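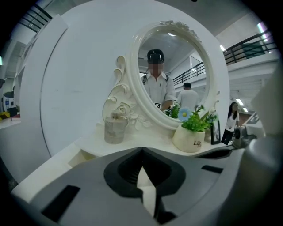 Fig. 4. Gripper at the vanity station, jaws towards the mirror.

4. First run at a station

Do section 3 first. If the jaws don't meet in the middle when closed, go back, don't carry on and hope.

You need: the gripper, fully charged. The Tornari clip. Grokari logger on the laptop, version 2 or later. A soft cloth. A station with a few light things on it. We use the vanity in the shared workshop. Oval mirror, candle holder, flowerpot with fake leaves. Any table will do but keep a mirror in the set if you can, see 4.3.

4.1 Before you pick it up

1. Wipe the lens. Dry cloth, no spray.
2. Check both slots on top of the housing for fluff and bits of filament.
3. Squeeze and let go 28 times. Yes really. The Doucet spring is stiff out of the bag and the first readings are rubbish otherwise.
4. Clip the cable to your sleeve. Loose cable gets in the jaws.
5. Power on. Wait for the second beep.

Note: no second beep = logger not found. Restart Grokari, not the gripper.

4.2 Setting the zero

1. Jaws shut, nothing between them.
2. Press Zero in Grokari. Number should drop to 0 and stay there.
3. Open fully. Should read 600. Anything under that, the stop screw is in too far. Back it out a quarter turn, try again.
4. Shut, zero again. Do it twice, first one drifts.
5. Save. It does NOT save on its own.

Caution: fingers out of the V when you zero. The jaws are printed but the edges still nip.

4.3 Lining up

1. Stand square to the table. Elbow in.
2. Bring the gripper up till you can see the top of the housing along the bottom of the preview and the V in the middle.
3. V off to one side? Camera plate has slipped. Loosen both screws, nudge, tighten. Repeat 4.2 after.
4. Corners of the preview go dark. Normal with this lens, leave the exposure alone.
5. Point it at the mirror and hold still while the tracker settles. If the position jumps about, the tracker is following the reflection. Step left or right until the mirror shows less of the room.

Note: people in the mirror count as moving background. If others are working near you, let them get on with it, but tick "busy room" in Grokari before recording. Faces get blurred on export, check the export anyway.

4.4 First pick

1. Start with something light with straight sides. Candle holder is good.
2. Come in from the front, slow. Not from above.
3. Stop when the object sits in the V. Squeeze till the reading stops changing, then no more.
4. Lift a hand's width. Hold. Put it down where it came from.
5. Let go all the way before you back off, or you'll drag it.

Then the flowerpot. Grip the pot, never the leaves. Leaves come out and you get a nice recording of you holding a leaf.

Caution: do not grip the mirror frame. Carved bits snap, and they are a pain to glue. Nothing heavier than 400 g in the jaws until you've fitted the Prundesetti pads (section 6).

4.5 Putting away

1. Stop the recording first, then power off. Other way round loses the file.
2. Rename the file with the station name. "test" and "test2" get deleted when the disk fills up.
3. Jaws open for storage. Shut tight they take a set and you'll be doing the spring thing agian.
4. Cable off, coil it loose. Gripper goes back on its side, lens away from the table.

If it goes wrong

Reading stuck at 600: sensor plug has come out. Push it back in, it clicks.
Reading jumps when you squeeze: cable clip to tight on the sleeve.
Preview upside down: camera plate on backwards. Undo, turn, 4.2 and 4.3 again.
Gripper gets warm in the hand: fine. Hot: power off, unplug, leave it, see section 9.

Section last changed 2025-04-28. Pad fitting is in section 6, section 5 (two-handed picks) to follow in May.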